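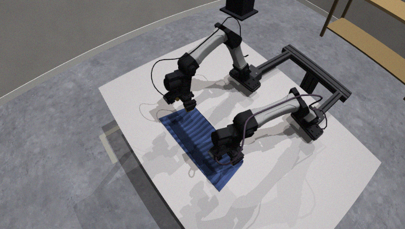 Wotine Mending Circle
Minutes of the January 2024 meeting
Notes taken and typed up by me, Mostafa El Idrissi

We met upstairs at Bestora Hall and started late, my fault, I had the key and I was in the wrong parking lot. Sorry again to everyone who stood on the steps. Dolores ran the meeting, Wen kept an eye on the clock, and I wrote as fast as I could while also eating a lemon bar, so if your name is next to something you didn't say, tell me and I'll fix it.

Last meeting's minutes

Approved with one change. I had written that Patrice would bring the darning mushrooms. Patrice offered to lend the darning mushrooms, which she wants back, and she'd like that in writing. So it's in writing.

The heat in the room

Still bad! The radiator under the window either does nothing or cooks whoever sits beside it, and the hall office says the part is on order. Gus asked if we could swap rooms with the chess people downstairs. Dolores had already asked, and the chess people like their room very much. We'll stay put and wear sweaters. Wen is going to call the office on Monday and be firm with them.

Dish towels for the spring table

This took up most of the evening, and I'm glad we finally had it out. As you'll remember, we said in the fall that we would hem and sell dish towels at the spring market in place of the patched tote bags, which sold fine but took forever. The fabric question is now settled. We're going with the cotton from Drarkel, in blue. Patrice passed her sample around and it has a nice weight to it, and she's run it through her own machine at home enough times to swear it doesn't bleed. I was holding out for the green. I lost, and I've been told to record that I lost cheerfully.

Shrinkage came up, as it always does. Everybody takes their share home and washes it hot before cutting. Yes, even if you're in a hurry. Last year's napkins are all the argument we need, I still have a stack of them that wouldn't cover a saucer.

On hems, we went back and forth between a plain double fold and mitered corners. Mitered corners look lovely and I personally can't do them. Lucille said she'd teach anyone who wanted to learn, and then Gus said he'd been sewing since before some of us were born and had never mitered a thing in his life, and it got a little lively. We agreed on the double fold for everyone, with mitered corners allowed if you feel like showing off. Hanging loops are in. Loops go on the short side, at the corner.

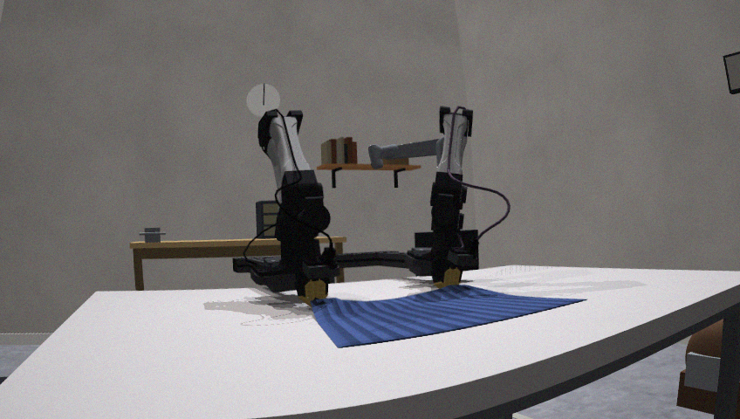
Then there was the matter of how to fold them for the table. Lucille wants thirds and then in half, with the loop showing. Dolores wants them rolled and tied. I pointed out that people always unroll them to see the size and nobody rolls them back up, and then you spend the whole day rolling towels and missing your lunch. Thirds it is. Lucille will bring a folded one next time so we can all copy it.

Price: we landed on $4 each and no bundles. Gus argued hard for a bundle price and I can see his point, but the math with small change made all of us tired last year.

The machines

The old Taipe is skipping stitches again. Wen took the plate off, cleaned out a truly shocking amount of lint, and it behaved for one seam and then went right back to skipping. It may only want a new needle. If that doesn't cure it, Wen will drive it over to the repair shop and ask what they'd charge before we say yes to anything. Please leave it alone until then. There's a note taped to it, and the note is not decorative.

Also, whoever borrowed the walking foot, please bring it back. No questions, no speeches, just put it in the tin.

Thread

We have a lot of beige and almost no navy. Patrice found cones of navy at 3000 yards, which ought to see us through the towels and well past them. She'll buy 2 and turn in the receipt. Rosalind asked if we could use up the beige on the undersides of the hems, and there was a long silence while people pictured it, and then Lucille said she thought it might look quite nice. Rosalind will sew one up both ways and bring it in.

The repair evening

Our first repair evening of the year went well enough that we're going to do another. I had a wonderful time, even with the coat lining that ate my whole night (never again, or at least not with that lamp). What we got most was zippers, and zippers are slow. Next time the sign will say one item per person, and no zippers unless you've brought the replacement with you. Rosalind would like people to come with their things washed, and asked me to put that politely on the sign. I'll do my best.

Gus wants a proper ironing board up there. The one in the hall closet has a leg that folds when it likes, and it nearly took a hot iron down with it. We'll spend up to $30 on a used one. Gus is looking, and if you see one at a yard sale, text him before you buy it so we don't end up with a collection.
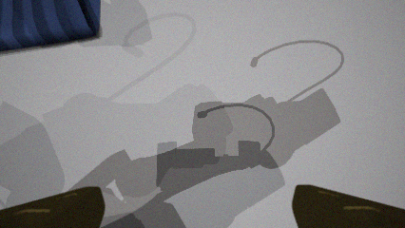 Lighting came up under this as well. The overhead lights in the big room are fine for cutting and terrible for anything dark, and half of what people bring us is dark. Dolores has a clamp lamp she can spare. I have one too, but it buzzes. We'll try hers.

Odds and ends

The scissors with the red ribbon are for fabric only. I found them next to a cereal box. I'm not naming anyone.

Rosalind's daughter is getting married and Rosalind is looking for help beading a veil. It's a big job and she's offering dinner. Talk to her directly.

Lucille has a bag of wool scraps to give away, mostly grays with one very loud orange. Take them before she changes her mind.

There was a request for fewer lemon bars and more savory things. It did not come from me.

To do before next time

Wen: call the hall office, try a new needle in the Taipe
Patrice: order the Drarkel cotton, buy the navy thread
Lucille: folded towel, and a mitered corner to show people
Rosalind: sample hems in beige and navy
Gus: ironing board
Dolores: clamp lamp
Me: new sign for the repair evening, and get a second key cut

We wrapped up when the chess people started stacking chairs under us. Same room next month, and bring a sweater.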